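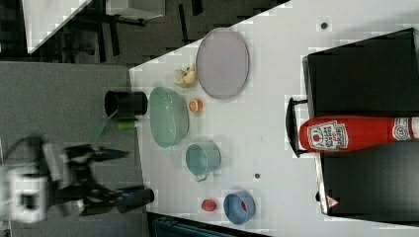 1/ Play kitchen overhaul at Clendeck: sorting notes

Everything comes out of the bins and onto the white table before any of it gets a shelf. Food, dishes, the big black appliance. I sort by how a thing is cleaned, then by size. Sorting by color looks good for one afternoon.

2/ Three wash classes. W is hard and nonporous, goes in the sink. F is fabric or plush, goes in a mesh bag on the gentle cycle. D is anything with electrics or a hinge, damp cloth only. The class goes on the bin label in block letters, 4 mm minimum or the closing shift can't read it.

3/ Most sets mix W and F without saying so on the box. Plush food is the usual culprit. It ends up in with the plates, somebody fills the sink, and you have a wet banana for two days.

4/ Itzel Beltrán asked why I don't just wipe down the fabric pieces. You can, for surface dirt. It does nothing for a seam. The folds where a peel meets the fruit are where the crumbs go.

5/ Drying is the slow part. Flat on a rack, window open, turned once. I don't use the dryer on anything with a printed label sewn to it. Tested one on low in December and the label puckered along one side. Still usable, looks terrible.

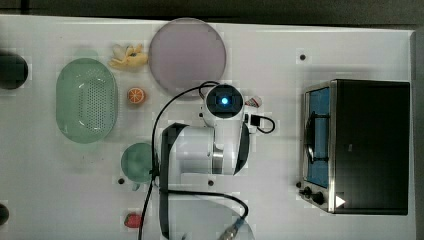 6/ Bin sizes next. I use the Arnberg shallow tray for food and the Batside deep crate for dishes. Dish crates get specified by the widest flat piece and everything else fits around it. On this table that means the lavender plate, with the smaller teal-green one stacked on top of it. The pale green colander sets the depth. It's oval, so it goes in lengthwise, and the orange slice stays out of it no matter how well it fits.

7/ Reason for that last rule: anything small stored inside a vessel gets counted as missing. Tiburcio Villaseñor reordered a whole bag of fruit last year that was sitting in a mug. I have the invoice.

8/ Shelf heights. Food tray at 19 inches, dishes directly under it, appliance on its own surface at the end of the run. Don't put the appliance on the top shelf to save floor space. Kids pull on handles.

9/ Load rating on the Begović shelf is printed inside the left upright and is far above anything a play kitchen will put on it. The weak point is the shelf clip. Check that all of them are seated with the lip facing down. Ours had one in upside down and the shelf rocked - I blamed the floor for a month.

10/ Labels: 100 to a roll, matte, black on white. Gloss stock reflects the ceiling lights and you end up tilting your head at it. One label on the short side of the bin, one inside on the bottom. The inside one is for when two bins get emptied at once.

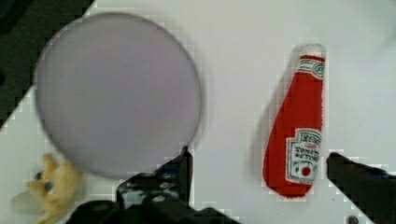
11/ Condiments count as food, class by material like everything else. If it's plush it's F, whatever the real one is made of. I had bottles down as W on the first version of the sheet. Corrected.

12/ Inspection before a piece goes back in the tray: squeeze it, run a thumb down the seams, pull lightly on any cap, leaf or stem. Anything that gives goes in the repair envelope. I log the piece and the fault, no photos, one line each.

13/ Thread for repairs is bonded polyester in red, yellow and white. The spool I bought is 2,000 yards and will outlast the building. Ladder stitch, knot buried. If the filling is showing I replace the piece.

14/ Several people have asked for the sheet. It's a plain table: item, class, bin, last wash, fault. Happy to send it, but the bin column is specific to our shelves, so blank that one and redo it.

15/ Still undecided: cups and mugs in with the dishes or in their own tray. Currently with the dishes. They roll. If anyone runs a divider in a Batside crate, tell me what you cut it from and whether it stays put.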